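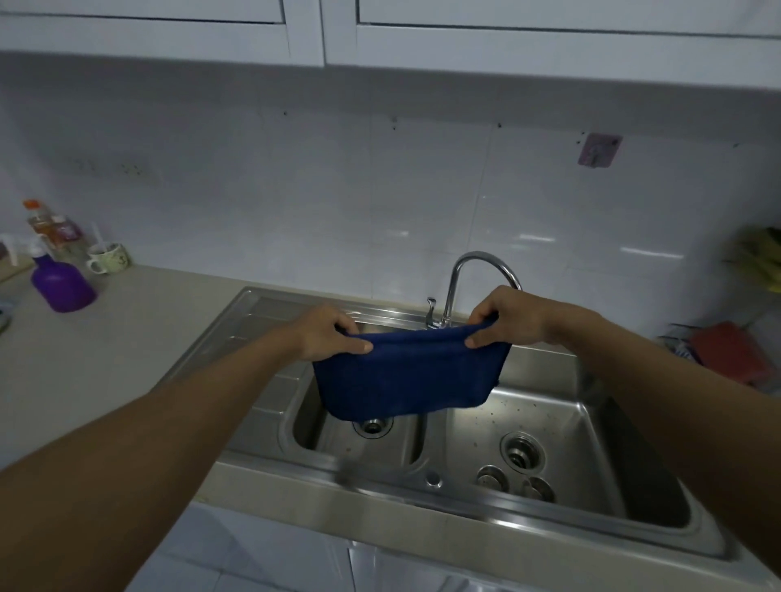

Triin Stankevičius
Textile testing, kitchen linens

11/8/22

Towel work at the test kitchen sink today. The navy Caldeira goes through the same routine as the Vosteo and the Vetero from last week. Notes as I went, tidied a little after lunch.

Weighed dry, straight from the packet: 85 g. That is lighter than I expected from the feel of it. The Vosteo was heavier and felt thinner, so I weighed the Caldeira again. Same number.

Routine, for whoever does the next one: wash at the normal setting with no softener, line dry, leave overnight on the rack, weigh. Then soak in the left basin, lift by the two top corners, hold over the basin until the stream turns to drips, and weigh again in the plastic tub. Don't wring. Don't shake either. I did both with the first Vetero and had to throw out the figures.

Hold it level. If one corner drops, the water runs to that side and comes off in a hurry, and the drip time means nothing. Letting the middle sag is fine as long as the hands are even. Use the small basin for this and keep the big one for rinsing. The drainboard is good for laying the towel flat between rounds, but wipe the grooves first.

Dye: the Caldeira bled on the first wash. Water was clearly blue in the white bowl. Second wash much less, third wash I couldn't see any. The label says wash separately, so no complaint, but put it in the write-up. I rubbed a damp corner on white cotton after the third wash and got a faint mark. Repeat after wash 9.

Shrinkage: a bit in the length, next to none across. The hem has started to ripple on one short side. The Dando did the same and then settled down, so leave it alone for now and don't iron.

Drying plates: 13 dinner plates before I wanted a fresh towel. It picks up water well on flat things and is poor inside glasses, where it drags and leaves lint. Lint shows more with a dark cloth, so I would not mark it down too far against the pale ones until we have done the tape test on all of them.

Room things. The big basin needs a proper scrub and the strainer basket wants emptying. Please do it before a test day, as bits get onto the cloth and then onto the scale. Also could we agree on one spot for the tub. It was in the hall cupboard again.

The stock book has this towel under 587. The packet had no number on it, so I wrote it on in marker.

Still to do: washes four through nine, tape test, second rub test, hem photo next to a ruler. Absorption again after wash nine, same tub, same scale. The heavier Vetero can wait until January, when the new packets are due.

Towel is on the rack by the window. Please leave it there until tomorrow.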